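Skindolgate Arm, Build Notes and Set-up Guide

Section 6: First moves in a real kitchen

Last changed Aug 6, 2018. Replaces the June version, which told you to plug the wrist in before the shoulder. Sorry.

By now the arm is bolted together, the joints have been named, and you have stopped finding washers in your socks. This section takes you from a machine that holds still on a bench to one that moves slowly beside a worktop with things on it. Set aside an evening. Raghda Nseir did it in a lunch hour and has since asked us to take her name off the record board.

You will need:
The arm on its wheeled base, finished as far as the end of section 5
The Odano controller, with the lid on
The stop button on its long lead
Masking tape and a marker
A spoon you don't mind losing
A second person, awake

6.1 Placing the base

1. Put the wheel locks down before the power goes on. The arm weighs more than the base would like, and at full stretch it will try to prove this.

2. Face the base towards the worktop and bring it in until the gripper can get to the front edge with the elbow still bent. If the elbow has to go straight, you are too far away.

3. Check what the wheels are standing on. All four should be on the mat or all four on the tiles. Half and half gives you a lean you'll spend the rest of the night blaming on the software.

4. Run the power lead out behind the base and tape it down.

Note: Ayman Fakhoury's build uses the short lead from the Srour kit. It reaches precisely as far as you don't need it to. Buy the long one.

6.2 Cables along the arm

5. Starting at the shoulder, follow the cable down to the wrist with your fingers. It should be clipped before and after each joint, with a loop left in between. A tight cable at the elbow is the commonest fault we get letters about.

6. Turn the wrist by hand, power off, all the way one way and then the other. Watch the loop. If it catches on the gripper housing, move the last clip up the arm a little and try again.

7. Tighten the collar screws. Go round twice, a bit at a time. The person who built yours may have been Hadi Khalaf, who believes in finger-tight.

CAUTION: Never clear a snagged cable with the motors live. The arm can't tell your thumb from a cable clip and has shown no interest in learning.

6.3 Choosing what to leave out

The first version of this guide told you to clear the worktop completely. Everyone did, everything went beautifully, and then the arm met a kitchen where people had been eating. We now do the first moves with the usual things left out: plates, mugs, bowls, a heap of cutlery. Take away anything sharp that points towards you, anything full, and anything your mother gave you.
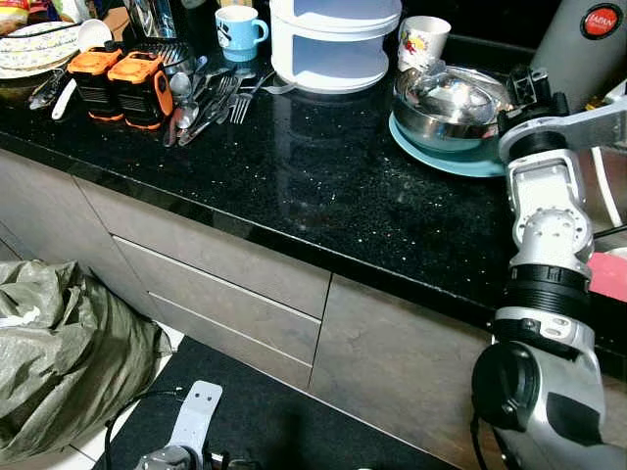 Polished stone is the worst surface we have tried it over. The range sensor gets a second opinion from every reflection, and steel cutlery joins in. If your worktop shines, turn off any light directly overhead and drop the sensor gain to 3 before you go on. Matt surfaces can stay on the setting from section 4.

Bags on the floor are your own affair, but look where the base will go if you unlock it later. Thin plastic winds itself round a wheel axle with real dedication.

6.4 First moves

8. Give the stop button to your second person. Ask them to press it once, now, so that you both know it works and they know you won't be cross.

9. Switch on the controller and wait for the steady light. A blinking light with code 1497 means the wrist hasn't answered. Go back to step 5.

10. Choose HOVER from the menu. The arm will lift and come forward over the worktop at its slowest speed, then stop and wait for you.

11. Nudge it left and right with the arrow keys. Keep the gripper higher than the tallest thing out. Tall means bottles and large appliances as well as mugs, and it also means the kitchen tap, as Randa Rawashdeh would like noted.

12. Mark the furthest points it reached with masking tape. Write the date on the tape. You will not remember which tape is which.

13. Put the spoon by itself near the front edge and choose TOUCH. The gripper should come down, meet the spoon and stop. It shouldn't carry on into the worktop.

Note: If it does carry on, press stop, then see the Oladura force table at the back. Alžběta Brabec rewrote it after the incident with the butter dish and it is now quite strict.

14. Choose PARK and let the arm fold fully before you switch off. Cut the power halfway and it will come down by itself, on whatever is underneath.

Picking things up is in section 7. Please don't skip ahead with the good plates.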